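Talk notes, build evening at the Wotstead workshop
Speaker: Wanting Xu
April 17, 2020
Length: 35 minutes, then questions

Slide 1. Greeting

Good evening, and thank you for coming. My name is Wanting Xu. I am a member of the workshop and I work on the two-arm table together with my friend Sorrentino. English is my second language, so I wrote down all my sentences. If I read too fast, please raise your hand and I will slow down.

Ask who has already built something with motors. Wait for the hands. If many people raise a hand, skip slide 2.

Slide 2. What we wanted

We wanted two arms which can clear a table after a snack. Pick up the thing, carry it to the tray, put it down, go back. For a person it is a boring task. For us it took one winter and a part of the spring.

The project is called Brestotton. Please do not ask me why, it was Sorrentino who chose the name.

Slide 3. The table

The first table was a door on two trestles. It was light, and when one arm stopped suddenly the other arm moved also. All the positions we had saved became wrong by a small amount, and a small amount is enough to miss. The new table is heavy and its top is dark. I recommend to buy the heavy table before the arms, even if it is less exciting.

Both arms are mounted along the same long edge, next to the wall. We tried also to put them face to face. Then they shared more of the table, but they met in the middle too often, and a person had no good side for standing.

Show the picture now. Leave it on the screen until slide 5.

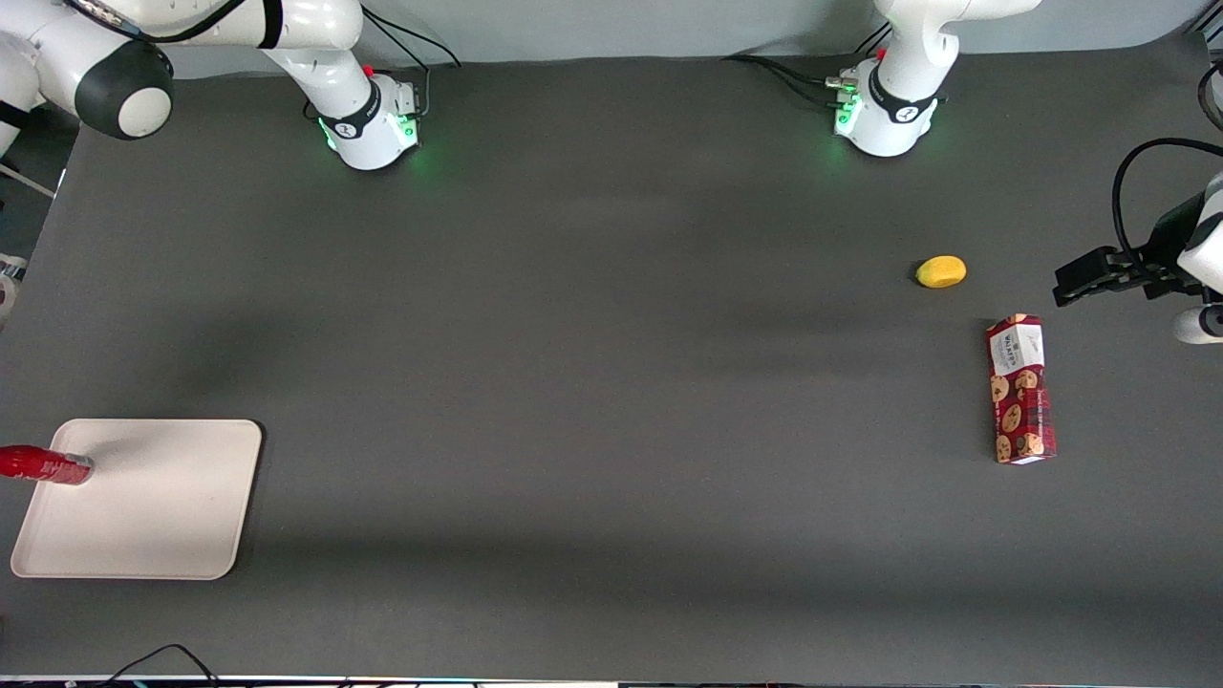 Choosing the objects was the part I thought would be easy. In the beginning we used only wooden cubes, and the success on cubes was very good, so we were proud for one evening. Then we changed to things from the kitchen shelf. A small yellow thing with an oval shape, like the one lying to the left of the gripper, wants to roll when the first finger touches it. The red cookie box has flat sides, but it is long, and the fingers must meet it across the short direction. If they come along the long direction, the gripper cannot close over it. So the same opening and the same angle do not serve for both, and we had to write a separate approach for each shape.

Pause here. Let people look.

If somebody asks about force: we close slowly and we stop when the motor current rises over a limit. We do not have a sensor in the fingers. The limit for the box is lower, because a crushed box stays crushed for all later tests.

Slide 4. The numbers

On the cubes: 81 good grasps in one hundred tries. On the kitchen things, the first week: 21 in one hundred. I show both numbers because I think it is useful to see the fall.

What helped most was to come down to the object from straight above for the last part of the way. Before this, the fingers often pushed the object first, and then closed on air. We also moved the waiting position of each gripper higher.

Slide 5. The cables

I have one full slide about cables, I am sorry. A cable at the wrist needs a loop which is long enough for the full turn, and it must not hang under the fingers. We lost 2 connectors before we understood this. Now we turn each wrist by hand to both ends with the power off, and we look at the loop, and only after that we switch on.

The power supply is an Iltel unit, bought used. It is loud but it works well. Keep the emergency button on the side where you stand. Ours was behind the arms for a month.

Slide 6. What is next

In May we want to try handing an object from the left arm to the right arm. At present each arm has its own half of the table, and the program does not allow them to cross the middle line. For handing over we must remove this rule, and I am a little afraid of it. We will run at the lowest speed and with soft objects.

The parts list and the drawing of the mounting plate are in the folder at the workshop desk. Please make a copy and leave the original in the folder.

Questions. Repeat every question into the microphone before answering.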